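Ternach Cutine 300 CPU cooler: review
2020-04-14

I'll start with the box, which promises "near silent cooling for every build". I've now read that line on 11 coolers and believed it on none of them. The Cutine 300 is a single-tower air cooler with one fan, sold as a quieter swap for the one that comes with your processor.

Fitting was a chore. The backplate slides about until all four posts are in, and the instructions show the clips facing the wrong way in step three. Ternach's support page has a corrected sheet, dated February, so they've known for a while. The tube of paste is good for one go, maybe two if you're mean with it.

The fan is rated at 2,000 rpm flat out. It gets there more often than I'd like. With the motherboard's default curve it hunted up and down while I was doing nothing heavier than email, and that rising and falling note is far more annoying than a steady hum. I set a flatter curve by hand and it calmed down. A cooler at this price shouldn't need that.
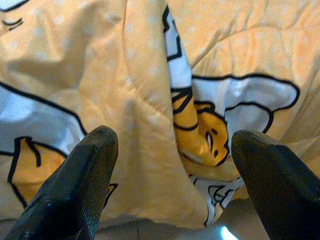 Polka dots and cartoons on soft peach-orange fabric.

Temperatures are fine. Under a long video encode it ran cooler than the stock part, though my old Kukano managed much the same and cost less. Rowena Sison, who lent me her case to try it in, got a bigger drop than I did, but she has two intake fans and I have one. Make of that what you will.

Clearance is tight. My tall memory only fitted once I'd pushed the fan up a notch, and then the side panel barely closed.

Good: decent temperatures, tidy cable, solid metal clips.
Bad: fussy mounting, restless fan, wrong instructions in the box.

I'd pay for it in a sale. At full price I'd keep the stock cooler and buy a case fan.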